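讲稿备注:让两只手互相看一眼
(四十分钟那一版,方括号里是给自己看的)

[开场,先别翻页,等后排坐稳。话筒如果是手持的,就夹在左边,右手要翻页。]

大家下午好,谢谢主持人,也谢谢各位在午饭以后这么困的时间里还愿意坐到这间屋子里来。我先说一句,我讲话容易绕,我们组里的人都知道,所以我请 Francine Gauthier 坐在第一排,她要是开始看表,我就知道该往前走了。今天要讲的工作是我和她,还有 Vasco Azevedo 一起做的,大部分的代码是 Vasco 写的,大部分的示范数据是 Francine 带着几位同学采的,我做的主要是在白板前面走来走去,以及把论文改得太长,又被他们两位改短。

我们的实验室叫 Nustesent,做双臂操作已经有些年头了。今天这个方法内部的名字叫 Perov,论文里也就这么叫了,后来想换一个更能说明内容的名字,可是脚本里、文件夹里、大家嘴里全是它,就没有换成。

[翻到第二页:问题]

我想从一个很小的毛病讲起。做过双臂模仿学习的朋友大概都碰到过这样的情形:单独看左臂,学得挺好;单独看右臂,也学得挺好;两只手一起上桌,就开始互相客气。左手停在那里等右手,右手也停在那里等左手,谁也不动,像两个人在门口互相让路。过一会儿,其中一只忽然动了,另一只也跟着动了,于是两只一起挤进门里。

我们最早是在一个拼字母的任务上注意到这件事的。任务本身简单得有点不好意思拿出来讲:桌上有一些方形的字母块,厚厚的,圆角,还有一条木托,机器人要把字母块一个挨一个放到木托上,拼成一个英文词。字母块有红有蓝,颜色和字母没有对应关系,同一个 o 就可以有红的,也可以有蓝的,所以策略不能偷懒靠颜色去认字母。左臂和右臂可以分工,也可以同时伸到木托上方,比如一只放下新的一块,另一只在旁边把这一排扶齐。

[这里停一下。如果有人笑,可以顺着讲一句打印机的事,没有人笑就不讲了。]

为什么选这个任务呢?审稿的时候也有人问过。我们的想法比较朴素。第一,字母块挨得紧,块和块之间就那么一条细缝,放歪了一眼就看得出来,评判成功与否不太需要争论。第二,木托不宽,两只夹爪要在一个很小的地方同时工作,互相挡住视线几乎是必然的。第三个理由有点私心,拼字这个事情,来参观的人都看得懂,不必先讲十分钟背景。

[翻到第三页:两个腕部相机]

好,现在讲相机。我们的每只手腕上有一个小相机,朝着夹爪前面看。腕部相机的好处大家都熟悉,离得近,跟着手走,物体在指间的相对位置看得很清楚,手臂底座挪一点、桌子换一张,它看到的东西变化都不算大。很多组在单臂上已经验证过,腕部视角对精细抓取很有帮助,这一点我就不重复了。

可是到了双臂,腕部相机里会多出来一样东西,就是另一只手。而且另一只手在画面里常常很大、很近、很黑,它的影子也落在桌上,跟着它一起动。对于一个只知道从图像回归到动作的网络来说,这一大块深色的东西实在太显眼了。它学到的往往是一种很表面的关联:画面这一侧出现一大块黑的,我就停;黑的没有了,我就走。示范数据里确实常常如此,采数据的人有礼貌,左手在干活的时候右手就等着。于是网络把“礼貌”学去了,却没有学到“对方究竟在什么位置、我再往前一点会不会碰到它”。

Francine 把这个叫做“看见了人,没看见人的手在哪儿”。我觉得说得很好,写论文的时候想放进引言,Vasco 说太文学了,所以只好留到讲座里来讲。

[翻到第四页:我们先试过的几条路]

我们当然先试了几条比较省事的路,我也都讲一讲,做研究的时候最花时间的往往就是这些没有写进摘要的部分,讲出来也许能给在座的同学省一点力气。

第一条路是把另一只手遮掉。既然它让网络分心,那就在图像里用分割把它抠出来,填成灰色。结果很有意思,网络不再互相客气了,变得非常勇敢,勇敢到两只夹爪直接撞在一起。仔细想想也是应该的,我们把唯一能告诉它对方在哪儿的视觉信息给抹掉了。这一条我们试了挺久,换了几种填法,填灰的、填噪声的、填桌面颜色的,脾气都差不多。

第二条路是把另一只手的关节角直接作为输入喂进去。这个听上去最合理,机器人自己的关节角是现成的,精度又高,为什么还要用眼睛看呢?我们也是这么想的,而且在训练数据上误差下降得很漂亮。但是一到真机上,网络对这组数字依赖得太厉害,手臂稍微走到示范里没有出现过的姿态,它就不知道该怎么办了,动作会忽然抖一下。用图像的时候反而没有这么脆弱。这个现象文献里也有不少讨论,本体感知输入容易让策略走捷径,我们算是又交了一次学费。

第三条路是加一个固定在上方的全局相机,从上往下看。它有用,我不想否认,它对粗的协调帮助很大,谁该先过去、谁该让开,看得清清楚楚。麻烦出在最后那一小段:两只手都到了木托上方以后,从上面看下去就只剩下两团夹爪的外壳,字母块和指尖全在底下藏着。恰恰是最需要看清楚的时候看不清楚。

[这里可以喝口水。如果时间已经过了三分之一,下面那段关于 Rovov 的历史就跳过去。]

顺便交代一下 Rovov。Rovov 是我们组里上一代的双臂策略,今天后面的对比里它就是基线。它的结构很普通,两个腕部相机各有一个编码器,特征拼在一起,后面接一个动作块的解码器,一次预测一小段未来动作,然后边执行边重新预测。它是一个很老实的基线,我们花在它身上的调参时间绝不比花在新方法上的少,这一点我想讲得认真一些,我自己听讲座的时候最关心的也是这个。

[翻到第五页:Perov 的主意]

那么 Perov 做了什么呢?说起来一句话:训练的时候,让每个腕部相机顺便回答一个问题,“对面那只手的两个指尖,相对于我,在哪里?”

这个问题的标准答案是不要钱的。我们知道两条手臂的关节角,知道两个底座之间的标定关系,算一下正运动学,就能得到左手指尖在右腕相机坐标系里的位置,反过来也一样。每一帧都能算,不需要任何人坐在那里标注。于是在训练时我们给每个图像编码器接一个小小的预测头,让它只凭图像去猜这个位置,猜得不准就罚。动作的损失照旧,两个损失加在一起训练。

到了真机上执行的时候,这个小预测头就拆掉不用了。网络的输入里依然没有对方的关节角,它只能靠眼睛看,但是编码器已经被“教养”过了,它提取出来的特征里面含着对方的指尖在哪里这件事。所以刚才第二条路的毛病就避开了,捷径没有给它,它得自己从图像里把信息挖出来。

[这页有动画,点两下。第一下出箭头,第二下出坐标系。上次点快了,箭头没有出来就过去了。]

这里有一个细节我要多啰嗦几句,底下一定会有人问:如果对方根本不在画面里呢?那你让网络猜什么?

我们最初的做法就是看不见的帧不算损失。这样也能用,但是有一个不太好的副作用,网络对“看不见”这件事没有任何概念,对方的手从画面边上刚露出一个角的时候,它的反应会慢半拍。后来 Vasco 提议,除了位置以外再预测一个可见程度,从完全看不见到完全露出来,连续变化。这个量也可以从几何上大致算出来,把夹爪的模型投影到相机里就行,不用管得很精确。可见程度低的时候,位置损失的权重就跟着降低。改了这一处以后,手从画面边缘进来的那个瞬间,动作明显顺滑了。

还有一种情况更麻烦,就是对方的手在画面里,可是指尖被字母块挡住了,或者被自己的手指挡住了。腕部相机里总能看见自己的两根手指,从下面两侧伸进来,它们自己就会挡掉一部分视野。几何投影不知道字母块在哪里,所以它会认为指尖是可见的。我们考虑过要不要把物体也建模进去,最后决定不做。这部分的噪声就留在那里,让网络自己去适应,靠手指露出来的后半截去推断前半截。看到的结果是它推断得还可以,人也是这样做的嘛,你看见一根筷子的后半截,大概也知道它的尖头夹在哪块豆腐上。

[翻到第六页:标定]

接下来讲标定,这一页听起来会有点枯燥,请大家忍耐一下,我保证只有这一页。

既然监督信号来自正运动学,那标定误差就会直接变成标签误差。两个底座之间的关系、腕部相机和手腕之间的关系,任何一个有偏差,标签就会整体歪掉。刚开始那一阵,我们的标签歪得相当厉害,训练损失降到一个水平就再也下不去,大家还以为是网络容量不够,加了层数,又换了主干,折腾了好些日子。后来是 Francine 把预测的点和标签的点都画在图像上,一帧一帧地翻,发现两者总是往同一个方向差一点点,网络猜的点倒是落在指尖上,标签反而落在旁边的空气里。

这件事给我的印象非常深。网络因为要在很多帧之间找一个说得通的解释,反倒比我们的标签更接近真实。我们后来就利用了这一点,先用有偏差的标签训一轮,再用网络的预测反过来修正标定参数,然后重新生成标签,再训一轮。通常来回一次就够了,再多来几次也没有看到什么变化。如果你的机器人标定得很仔细,这一步可以省掉;如果你们像我们一样,时常有人为了擦桌子把底座挪开一点又推回来,那我很推荐保留。

[第七页:数据]

数据集叫 Serrano,一共是 853 条双臂遥操作示范,覆盖 14 个英文词。词都不长,我们挑的时候有意让字母有重复,比如一个词里出现两个 o 的那种,这样策略不能简单地把“拿过 o 了”当成“o 不用再拿了”。示范里字母块的起始位置是打乱的,木托的朝向也会变,有时候横着,有时候斜着。

采集的时候我们给操作者的要求很少,能拼对就行,用哪只手、按什么顺序,全凭自己习惯。这样一来数据就很有性格,有人喜欢从词头往词尾放,有人喜欢先把两头占住再填中间,还有一位同学每放一块都要用另一只手轻轻地推一推,把缝推严。我一开始有点担心风格太杂,Francine 坚持不要统一,她说统一了以后两只手的相对姿态就会变得很单调,预测头也就没有东西可学了。事后看她是对的,我们专门只用一位操作者的数据训过一版,预测误差在那个人自己的测试集上很小,换一个人的数据就大了许多。

桌面我们也没有特别收拾。杯子啊、零碎的小东西啊,就在桌上放着,桌面有拼缝,也有一点污渍。我自己是比较赞成这样采数据的,太干净的桌子训出来的策略总让人心里不踏实。

[第八页:主要结果。这一页讲慢一点。]

好,到结果了。真机上我们做了 100 次试验,木托和字母块每次都重新摆放,一次试验的目标是拼完一个完整的词。判成功的标准是字母全对、顺序全对、每一块都在木托上,中间不许有人帮忙。Perov 成功了 76 次。

我想把失败的那些也讲一讲。失败里面最多的一类其实和双臂协调没什么关系,是字母的方向拿反了,或者把长得像的字母认错了,小写的 b 转过来就是 q,这对腕部相机来说是很为难的,它自己也在转,什么算正、什么算倒,它得先弄明白自己的手歪成什么样。第二类是抓取的时候夹住了两块,指头塞进缝里,一提就带起来一对。两只手真正碰到一起的情形还有,但是在失败里面已经排到后面去了,而在 Rovov 上,互相等待和互相碰撞是最主要的失败原因。

基线的完整表格在论文附录里,今天不放在屏幕上,字太小了,上回有人在后排拿手机放大了拍,我很过意不去。

[翻到第九页:消融]

消融的部分挑两个讲。

第一个,把预测目标从指尖换成手腕。我们原以为差不多,手腕和指尖之间只差一个固定的变换再加一个开合量。但是换成手腕以后,最后那一段精细的配合就退步了。我的理解是,腕部常常在画面之外,监督信号变得稀薄;而且在木托上方真正会打架的是指尖,网络需要关心的就是那一小块地方。预测指尖,等于告诉它往哪里看。

第二个,只给一只手加预测头。结果比较好玩,加了的那只手变得从容,没有加的那只手还是老样子,于是整套动作看上去像一位师傅带着一位徒弟,师傅绕着徒弟走。成功率落在中间。这一版我个人挺喜欢看的,可惜没有什么实用价值。

[有人会问多大的权重。答:辅助损失的权重在一个很宽的范围里都行,太大了动作会变得犹豫,太小了就退回基线。具体数值在配置文件里。]

[第十页:局限]

局限也要老老实实地讲。我们只有一种夹爪,两只手的外观又比较深,在浅色桌面上对比非常强,认起来占便宜。换成浅色的夹爪,或者换一张深色的桌子,我不敢保证还这么顺利。另外,任务里的物体都是硬的,字母块不会变形,如果两只手一起叠毛巾,对方的指尖会陷在布里,那时候预测指尖位置还是不是一个好问题,我们没有试过。还有就是标签依赖两条手臂装在同一个已知的坐标系里,如果是两台独立移动的机器人,就得另想办法了。

我们还被问到,能不能把这个想法用到人和机器人协作上,让机器人去预测人的指尖。我觉得方向是对的,难处在于人的手上没有关节编码器,不要钱的标签就没有了。Vasco 最近在看这方面的东西,会后可以去找他聊,他坐在靠窗那边,手里端着咖啡的就是他。[上台前确认一下他坐哪儿。]

[第十一页:给想复现的朋友]

如果各位想在自己的平台上试,我有几句很具体的话。先把标签画在图像上看,看完再训练。画的时候挑两只手靠得最近的那些帧,离得远的时候看不出偏差。预测头做小一点,大了以后它会自己把活干完,编码器反倒偷懒。左右两只手的编码器我们是分开训练的,共享权重也试过,省显存,效果差一点,如果显卡紧张,共享也不是不能用。

数据增强要当心。平时我们喜欢随手加一个水平翻转,可是字母翻过来就不是那个字母了,左手翻过来也成了右手。这个错误我们犯过,而且犯了一阵子才发现,那段时间策略特别爱把 b 当成 d,大家还认真地开会讨论过是不是相机曝光的问题。裁剪也要留心,裁得太狠会把对方的手裁到画面外面去,可见程度的标签得跟着重新算。

再有就是采数据的时候,请鼓励操作者让两只手靠近。人遥操作的时候天然地会躲着走,一只手完事了赶紧缩回来,怕碰坏东西。这样采出来的数据很安全,但是网络永远见不到近距离的配合,到了真机上一靠近就慌。我们后来请操作者在放最后一块字母的时候,另一只手留在这一排旁边,等放稳了再撤。
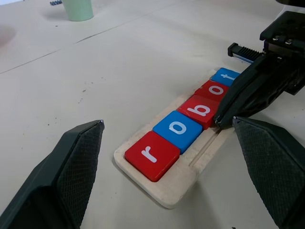
这样的片段在 Serrano 里占的比例不算高,但是 Francine 做过一个很说明问题的对照:把它们从训练集里拿掉,换成同样数量的普通片段,两只手在木托上方又开始互相等待了。所以我现在跟新来的同学讲采集规范,先讲的就是这一条,别的可以慢慢学。

[翻到致谢页。感谢几位操作者,名字在屏幕上,逐个念,不要赶。]

我的部分就到这里。代码和数据的说明在会场门口那张桌子上有打印的,拿完了可以写信给我们。现在还有一些时间,欢迎提问,关于标定的问题请优先问 Francine。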